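Can you sharpen craft scissors at home or is it a waste of time?

Asked by Ruoxi Ren
Category: Crafts & Sewing > Tools and Care
3 answers

Hi all, hoping somebody can save me some money. I do a lot of paper and fabric stuff at my kitchen table (cards mostly, and a quilt I've been "almost done with" since my daughter started school) and my favorite pair of scissors has gotten really bad. They still cut paper okay near the handle, but the tips just fold the fabric and chew on it. Thin cotton is the worst.

My mother-in-law swears by cutting up folded aluminum foil. My neighbor says that's nonsense and I should use sandpaper. I tried the foil, a whole bunch of strips, and I think it got a tiny bit better? Or I wanted it to be better, hard to say. 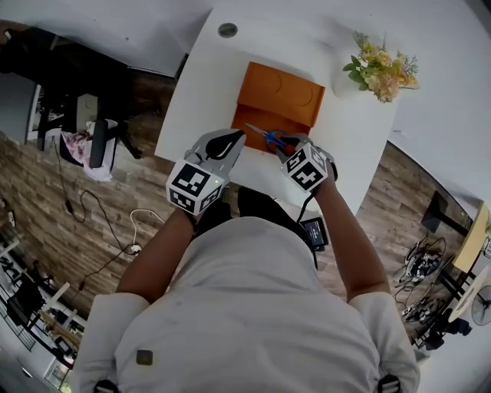
So my questions are, does the foil thing do anything, and is there a way to sharpen them for real without a fancy tool? They weren't expensive, but I've had them forever and they fit my hand just right. I also have a pair of Skorna dressmaking shears that I baby and never let near paper, and I don't want to practice on those!

Oh, and the screw is a little loose too. I don't know if that matters.

Thanks in advance, Ruoxi

Answer from Haiyan Peng (marked helpful)

The loose screw matters a lot, so start there! I'd bet half the "dull" scissors people throw out are just loose. When the blades can drift apart, the fabric slides in between them and folds over, and that sounds exactly like what you've got going on at the tips.

Tighten it a little at a time and keep opening and closing. My test is to hold them by one handle, open, and let the other one drop. If it flops all the way shut it's too loose, and if it doesn't move it's too tight. You want it to fall partway and stop. If yours has a rivet instead of a screw, set it on something hard and give it a very gentle tap with a hammer, then check again.

About the foil: it smooths off little burrs and wipes some gunk off the blades, so they feel nicer for a while. It won't put an edge back on. Same story with sandpaper, although sandpaper does a bit more. I use 150 grit, folded so the rough side faces out both ways, and take long slow cuts through it from the back of the blade all the way to the tip. Wipe them down really well afterward or you'll get grit in your quilt (ask me how I know).

Also, clean them before you do anything. Tape glue makes scissors act dull even when they aren't. Rubbing alcohol on a rag takes it right off, then one drop of sewing machine oil at the pivot and wipe off the extra.

If you want to really sharpen them, take them apart and do the beveled side only on a stone, keeping the same angle that's already there. Color the bevel with a marker first and you'll see where you're taking metal off. Never grind the flat inside face! I finish mine on a 3,000 stone, but that's me being fussy and for craft scissors you can skip it.

Answer from Rasa Grigaitė

I agree with Haiyan on the screw. I'll just add don't use one of those pull-through kitchen knife sharpeners, I wrecked a nice pair of Sheehan shears that way. The angle is all wrong for scissors and I ended up with a blade like a saw.

For the Skorna ones I would pay someone. The fabric store near me has a guy who comes in every other month and it's 3 dollars a pair for small scissors, a bit more for shears. Call around, a lot of places have this and don't advertise it. He did 2 pairs for me while I picked out thread.

Answer from Qianru Kong

just buy new ones lol

Comment from Ruoxi Ren, 5/17/18

Update! I tightened the screw maybe a quarter turn, did the alcohol, and what a difference. Still not great right at the tips so I'm going to get the sandpaper this weekend. Rasa, I called the quilt shop in town and they do have a sharpening person, so the good shears are going in with my mother-in-law's pair. I haven't told her about the foil yet.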